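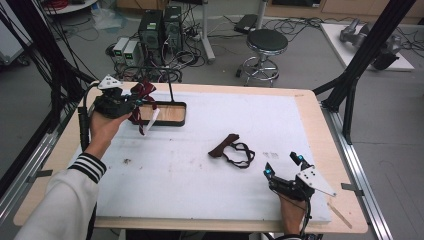 Pomura hand-held grippers, pad comparison, strap and tie set

Maintained by Imogen Haworth. Robot side and replay: Darmawan Sopacua. Older notes by Wayne Inskip, not all of them checked.

Status: usable, still being tidied. Last big re-export was in May. If your copy is from before that, bin it and pull again, the left/right channels were swapped in part of it.

What this is

Recordings of two-handed work on soft, floppy things (straps, a tie, cord, that sort of stuff) done with a pair of hand-held grippers, one in each hand. Same tasks with two kinds of finger pad so we can compare them. One camera on each gripper plus a head view. No arm moves in any of these, it's all people. Replay on the arm is a seperate set, ask Darmawan.

Pads compared

Bernitz: the soft pad. Grips wide, forgiving, leaves you with not much feel for where the edge of the fabric is.
Corklow: firmer, smaller contact. Better on thin stuff. Slips on anything smooth if you come in crooked.

Numbers

831 episodes recorded
668 kept after review
500 in the train split, rest held out

Held-out ones were picked by operator, not at random. So don't reshuffle and then compare your score to ours.

Tasks

1. Pick up strap from table, put in tray
2. Take strap or tie out of tray, lay it on the table
3. Lift one end, pass to the other gripper
4. Untangle cord, lay it out open
5. Fold tie once
6. Free play, no goal, used for pretraining only

Task 5 is thin. Most of the dropped episodes came out of there.

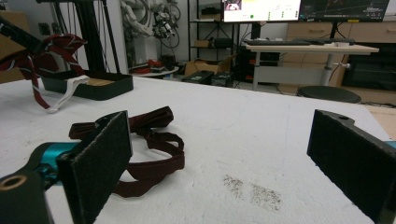
Striped tie is the hardest item in the set for both pads. It slides over itself and you end up pinching two layers when you wanted one. Bernitz does it more often. Corklow gets the single layer but then loses it on the lift if the fingers aren't square to the fabric. Haven't got a good answer. Keith Cheetham reckons angle of approach matters more than the pad, and looking at his episodes he may be right, his slips are way down on everyone else's with either one.

Maroon strap is easy in comparison. If your policy can't do the strap, don't bother with the tie.

Layout of files

episodes/ one folder per episode, numbered, gaps are the rejected ones
episodes/NNNN/left, right, head: video
episodes/NNNN/grip.csv: opening width both sides, with timestamps
meta.csv: operator, pad, task, item, keep flag
splits/: train and heldout lists

Pad is in meta.csv as B or C. A blank means we didn't write it down. Don't guess from the video, they look near identical in poor light.

Known problems

- Head view and gripper views drift apart on long episodes. Fixed in the re-export for anything under a minute, longer ones still off by a frame or two.
- Grip width zero point moves a bit after a pad change. Re-zero per session, script is in tools/rezero.
- Mat gets grubby over time, so a model can pick up on the marks. We tried cropping, didn't help much. Colour jitter did.
- Cables on the grippers tug when you reach across to the far side. You can see it in the motion, a little hitch. Not corrected.
- Background varies between sessions. Stuff gets moved, monitors show differnt things. Left as is.

What we'd say so far

Corklow for cord and thin edges, Bernitz for straps and bulk. Neither for the tie yet. That's from watching and from the keep rates, not from a trained policy, so treat it as a hunch. Ruth Staniforth is running the proper comparison on the Heywood controller and her numbers will replace this section.

To do

- more of task 5, both pads
- second operator for cord, at the moment it's nearly all Wayne
- fill blank pad labels from the paper sheets
- licence file. Internal use only until that's in

Questions to Imogen. Anything about timestamps go straight to Darmawan, he wrote the sync.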